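Long shoehorn from Plovwood, lived with since October
Posted Tuesday, June 11, 2019
Filed under: small useful things

I never thought I'd write this many words on a shoehorn, but a few of you asked after I mentioned it in the post on hallway benches, so let's have it.

My old one was a little metal thing that came free with a pair of brogues. Fine if you can bend double first thing in the morning, which I can't any more, not since I did my back in shifting a chest of drawers up the stairs. I'd got into the habit of treading down the backs of my shoes instead and had ruined two decent pairs that way before I gave in and bought a proper long one.

The one I went for is the plain black long-handled shoehorn from Plovwood. It cost me 16 pounds including postage and turned up in a cardboard tube that was harder to get into than any shoe I own. There's a shorter one as well, but do yourself a favour and skip it! The whole joy of a long one is standing up straight with a hand on the wall and just sliding your heel in.

Getting on with it, then. The end is smooth and nicely rounded, so it doesn't snag your socks (my old one was murder on anything woolly). It's stiff where it needs to be. I've leaned on it quite hard getting into a pair of lace-up boots without undoing them, yes I know, and it gave a tiny bit and sprang back. With trainers it's almost too easy. Wellies are the one failure: the leg of the boot gets in the way and you end up poking about blindly, so for those I still sit on the bottom stair and swear.

It's also slim, and I like that more than I expected. My hall is a corridor with ambitions and anything that sticks out gets knocked into. Mine hangs flat beside the coats and takes up next to no room. Get the hook up high enough, mind. I put ours up too low the first time and the end sat in the shoe rack, so now there's a hole in the wall with a blob of filler over it that I keep meaning to paint.

The trouble with black is that it shows everything. Dust, fingerprints, that chalky smear you get from suede. I wipe mine over every week or so with a soft cloth, the tufty sort you'd use on a car, and it comes up fine. No polish, it only makes it slippery and then it grabs more dust.

Long black shoehorns, on the wall and in the hand:
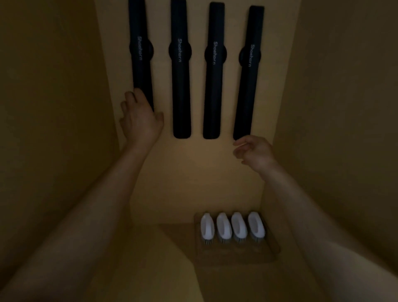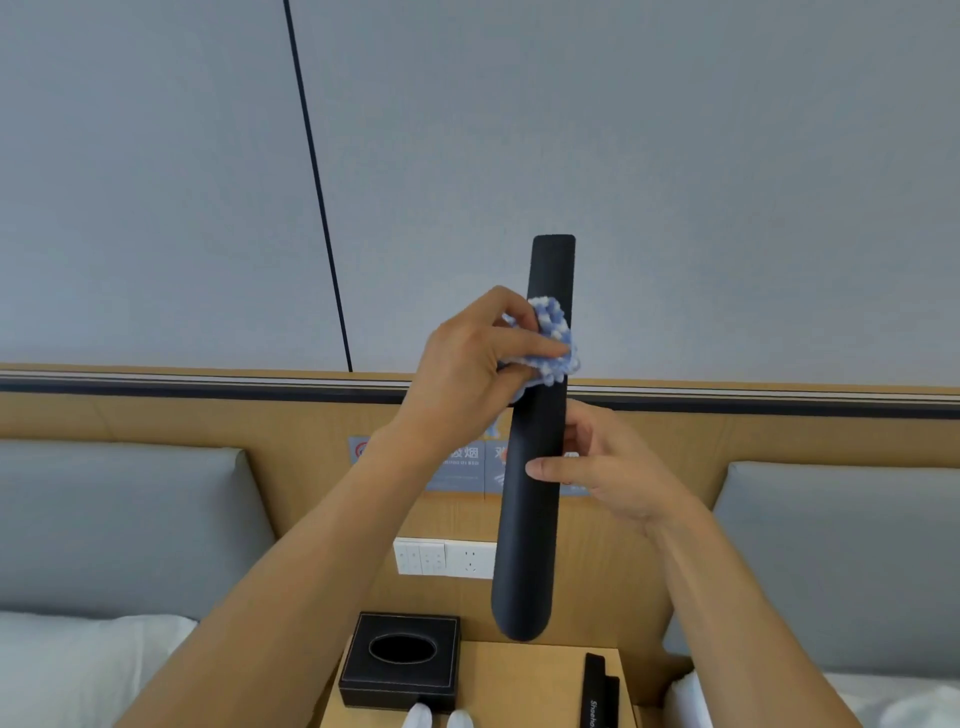
Plulska says: I've had a long black one for years and I'd add a word on the hook, as that's what went on mine. The shoehorn itself will outlive me but the sticky pad gave up in the first warm spell and the whole lot came down in the night with a terrific clatter. I used a screw after that and it hasn't budged. Also, do try it with wellies again, but go in from the side of the heel and twist. It works for me about half the time, so make of that what you will.

Thanks for that, and I'm with you on the screw. I did mine with a screw from the start, mostly down to not trusting anything sticky on our wallpaper. I've tried the twist as well. Half the time is generous!

A couple of you wanted to know how it compares with the Madia, which I borrowed for a fortnight before buying. The Madia is heavier and has a spring near the bottom, so the end bends with your foot. Very clever if you've got a stiff ankle, and if that's you, I'd say go for it. For me the spring was a faff. It wobbled as I was lining it up and I missed the shoe as often as I hit it. It's also nearly double the price, at 30 pounds when I looked.

I'd happily have a second one of these for upstairs, and I've already bought one for my mum, who keeps hers by the back door and uses it to fish things out from behind the washing machine as well. She says it's the best present I've given her in years, and I'm trying not to think too hard about the others.

Good points: long enough to use standing up, kind to socks, hangs flat, sensible price.
Bad points: shows every fingerprint, hopeless with wellies, silly packaging.

Would I buy it again? Yes, and I'd get the drill out on day one and measure twice for the hook.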